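Clearing the big table

Every August I promise myself to keep the big table free, and every August it fills up again with small things. My friend Chanida Thepsuriya says a table is like a pocket. You find in it what you forgot you have.

So I gave myself 30 minutes after lunch and made a short plan.

1. Markers and cup

Markers go in a cup, with the caps pressed until they click. I use a black cup, and it stands on the right because I write with my right hand.
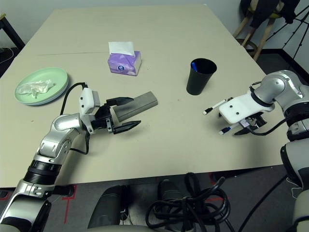 2. Plate and tissues

My pale green plate is for used tissues, so that they do not travel over the table. The purple tissue box stays at the back, where everybody can reach it. I wanted to move the plate to the kitchen, but then I would have to walk there each time I sneeze. 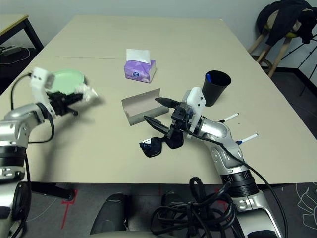 Sunglasses are my weak point. I have lost 3 pairs in 6 years, and one of them I sat on. Lertchai gave me a case after that, and he still asks me if I use it.

My mother kept hers in a drawer with the keys, wrapped in a soft cloth. I tried this also, but I forgot which drawer.

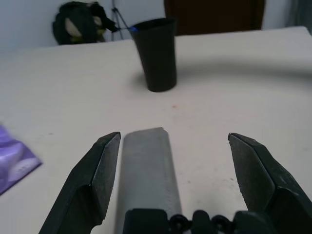
I like gray for such things, it does not show dust so much. Now my rule is simple: glasses folded, then into the case, and the case in the middle of the table. 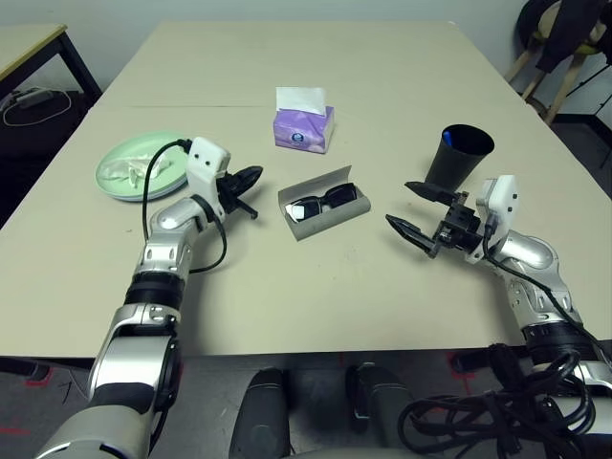 Next I must do the shelf by the door, where I keep old receipts and 40 postcards I never sent.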